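# Can a Robot Really Do Your Laundry?

You may have seen videos of robots folding shirts. The robot picks up a shirt, gives it a little shake, and lays it down in a perfect square. Music plays. Everyone is supposed to say wow.

I didn't say wow. I wanted to know how many shirts ended up on the floor before somebody pressed "record."

A video shows you one try. If you threw a ball of paper at a trash can all afternoon and filmed only the throw that went in, you'd look amazing too! So before we believe a robot is good at something, we should ask what happened on all the other tries.

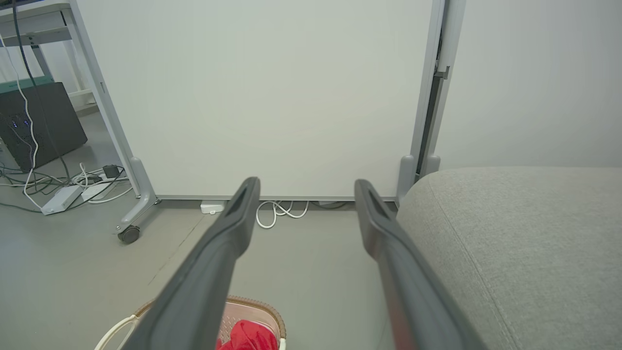 **By N. Alaoui, science writer for *Gurkholm Kids***

## Cloth is hard

Think about picking up a wooden block. It has the same shape on Monday as it had last week. You squeeze two sides and lift.

Now think about a T-shirt in a heap. Where are its sides? Which part is the sleeve? Pull one corner and the whole thing changes shape. Your fingers can feel when they have caught two layers instead of one. Many robot fingers can't feel that at all.

The part of a robot that grabs things is called a **gripper**. One common kind has two fingers that move together and apart. It's called a parallel gripper, and it works a bit like kitchen tongs. Try picking up a sock with tongs. Then try turning it right side out with them. (Ask first, and use clean tongs. And a clean sock.)

## Which fingers are best?

People who build robots argue about this a lot. Long, flat fingers can slide under a fold of cloth, but they can bump into things in a tight space. Short fingers are easier to aim, but they don't reach far into a basket. Rubbery tips hold on well. Sometimes they hold on too well, and the shirt won't come off when the gripper opens.
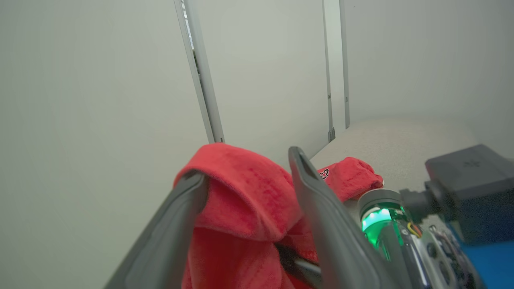 A gripper maker called Brenent says its fingers will pick up "any fabric in the home." Any fabric? A wet bath towel? A curtain? A doll's sock? When an ad uses the word "any," I'd like to see a list of what was tried.

A different company, Motetti, did something I like better. It gave out its real numbers. In one test, its gripper tried to lift a crumpled shirt out of a basket 400 times. It worked 224 times.

Is that good? Let's see. If you shrink it down to 100 tries, it would be 56 that worked and 44 that didn't. That's only a little more than half. You would be pretty annoyed if your spoon reached your mouth that often. But I trust Motetti more for telling us, and now there is a number to beat.

## Where do the eyes go?

Grippers are only part of the problem. A robot also needs to see, and there is more than one place to put a camera.

A camera up high, like a head, can look at the whole job: the arms, the basket, the floor. But the arms can get in the way, and then the robot can't see what its own fingers are doing.

A camera on the wrist gets close. It moves wherever the hand moves. The trouble starts when the gripper holds up something big, like a towel. Now the camera may be looking mostly at towel.

Some robots use both kinds. Does that fix it? It can help. It also gives the computer more pictures to make sense of, and more wires to run along the arms. I wouldn't believe anyone who told me that more cameras *always* make a better robot.
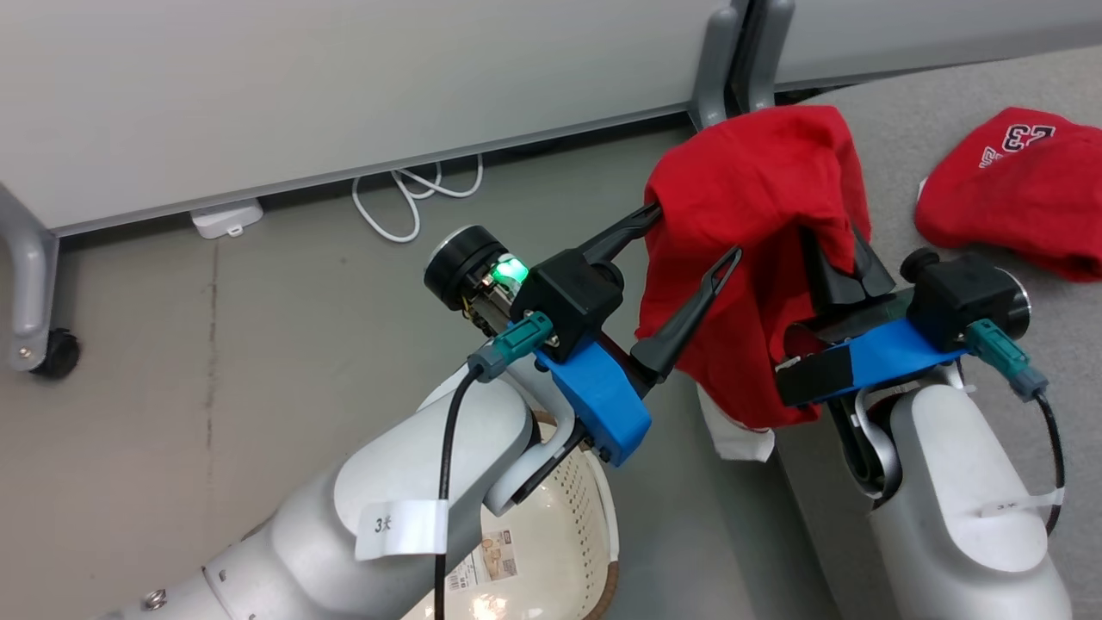
*Two arms, two grippers and one red cloth held up between them. The round black part on the left wrist is a camera.*

## Be a fair tester

Suppose you want to compare two grippers. You can practice with kitchen tongs and a clothespin.

1. Choose one piece of cloth. Use the same one every time.
2. Drop it in a heap. Don't arrange it nicely!
3. Try to lift it with the tongs and hold it up for 5 seconds.
4. Write down "yes" or "no." A drop is a "no," even if it was nearly a "yes."
5. Do it again, lots of times, then switch to the clothespin.

Step 4 is the one where people cheat. It's very tempting to say "that one didn't count, I wasn't ready." Count it.

Then show your numbers to a friend and see if they get the same answer with their own cloth. They might not. A stiff dish towel and a stretchy T-shirt behave very differently, and a gripper that wins with one can lose with the other.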